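Old towers, new lives (or: how I spent my October)

14 comments | Share

So the old black tower is finally getting its rebuild! It has sat under the desk since we moved to Fulenier, first as the family computer, then as a footrest, and for the whole of last winter as a place for the cat to sleep. I kept saying I'd drop it at the recycling depot. Then my neighbour Nadiia Kuzmenko mentioned that the homework club needed something for typing and printing, nothing fancy, and I thought, well, I've got most of a computer right there under my feet.

My rule with old machines is to strip out the bits that matter, look at each one in decent light, and only then put them back. Memory, processor, hard drive. The graphics card can stay where it is if it's behaving, and so can the power supply. I like to lay the case on its side for all of this (I've tried working on one standing up and dropped a screw so far into it that I had to tip the whole thing upside down and shake). 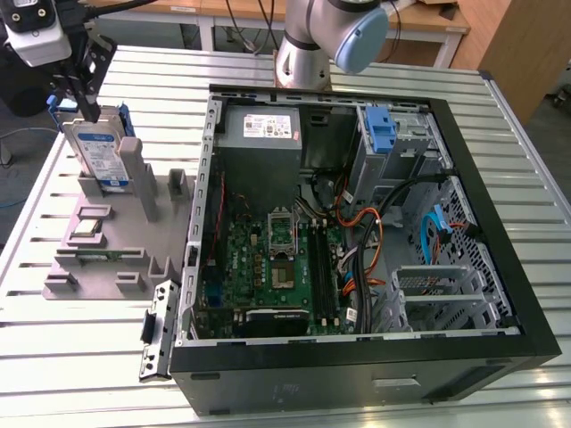
Budget for this one was $12, which bought a tube of thermal paste from Boltton and a coffee while I waited for them to find it. The fellow at the counter tried to talk me into a whole new machine for $600. No thanks! For spelling lists and the odd bus timetable, the old one will do just fine, and I'd sooner put the money toward a printer that doesn't chew paper.

The part I always take my time over is the processor. Slow hands, no coffee nearby, phone in the other room. I learned that the hard way on my brother's computer years ago, when I bent a whole row of pins and had to go and tell him at supper.
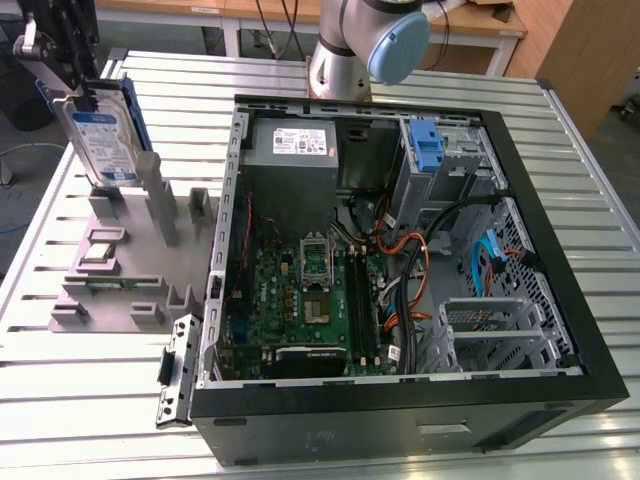 Getting the order right saves so much grumbling later. I used to put everything back in whatever order I picked it up, and then spend the evening pulling half of it out again. These days the processor goes first, while the lever on the socket is still up and there's nothing in the memory slots to bump my knuckles on, then the memory, and the hard drive last of all. Cables get tidied at the end, with a bit of swearing and a couple of twist ties from the bread bag.

Next up is wiping the drive properly and finding a keyboard that doesn't have jam in it. Nadiia says the club can scrounge up a monitor, and I've promised her a mouse in whatever colour I can find. If anyone has a spare power cord with a good long reach, leave me a note below and I'll come by and pick it up after supper.

14 comments | 12 shares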